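Search the guides Go Clear

Danko 743 Food Dryer: Owner's Guide
Section 4. First run and drying fruit
Reading time: 3 minutes

4.1 Before the first batch

Run the dryer empty once before you put food in it. The first run may give off a slight smell from the heater. Open a window.

1. Stand the base on a flat, heat-safe surface with a clear gap on all sides. Do not push the back against a wall, as the air is drawn in there.
2. Wash the trays and the lid in warm soapy water. Rinse and dry them. The base must never go in water. Wipe it with a damp cloth.
3. Stack all the trays on the base with the clips facing the front, then fit the lid.
4. Plug in, turn the dial to High and set the timer to 115 minutes.
5. When the timer rings, turn the dial to Off and unplug. Let the base cool before you move it.

Note: the fan runs on for a short while after the timer rings. Leave it plugged in until the fan stops.

4.2 Preparing apples and pears

1. Choose ripe, firm fruit. Cut out bruises. Core the fruit, and peel it if you like a softer result.
2. Slice evenly. Thin slices dry crisp and thick ones stay chewy, but a tray with both on it will never finish at one time.
3. Dip the slices in water with a little lemon juice and drain them on a clean tea towel.
4. Lay the slices in one layer, not touching. Each tray takes up to 400 g of prepared fruit.
5. Set the dial to Medium. Start checking after five hours.
6. Swap the top and bottom trays halfway through. The lowest tray dries fastest.

CAUTION: The lid vent gets hot. Use the side tabs to lift it, and keep your face back from the steam.
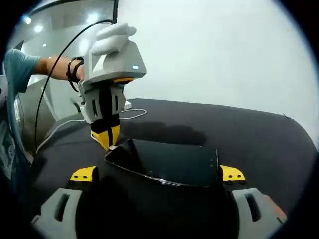
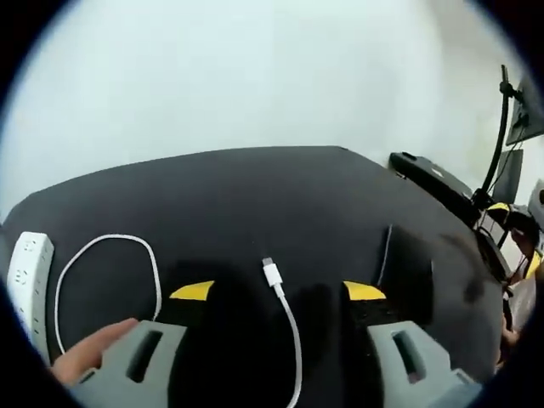

Fig. 4. At the table.

4.3 Fruit leather

Use the solid liner sheet supplied (spare part 84). Sheets from the older Skomora dryer have a wider centre hole and let purée run down into the base.

1. Cook the fruit until soft, then blend it smooth. Let it cool.
2. Wipe the liner with a very thin film of plain oil.
3. Spread the purée slightly thicker at the outer edge, which dries first.
4. Dry on Medium until the middle no longer feels sticky. Peel it off while still a little warm and roll it in baking paper.

4.4 Testing and storing

Take out one piece and let it cool fully before you judge it — warm fruit always feels softer than it is. Tear it in half and squeeze. If any moisture shows, put the tray back for another hour.

Pack the cooled fruit in a clean jar, no more than two-thirds full, and shake it once a day for a week. If drops form inside the glass, dry the batch again. Throw away anything with mould on it.

Note: these settings are for fruit only. For meat and fish see Section 6 — do not use the times given above.

Comments (3)

Gil-soo Seok
Sunday, September 29, 2019
Is the Zarkix liner the same size? The shop in Flondport has no number 84 left.

pearblossom
I cut baking paper to fit for leather and it wrinkled badly. Wait for the proper sheet.

Tomtrays
Pears took me almost eight hours on Medium, sliced on the thick side. Bottom tray was done well before the rest even with swapping.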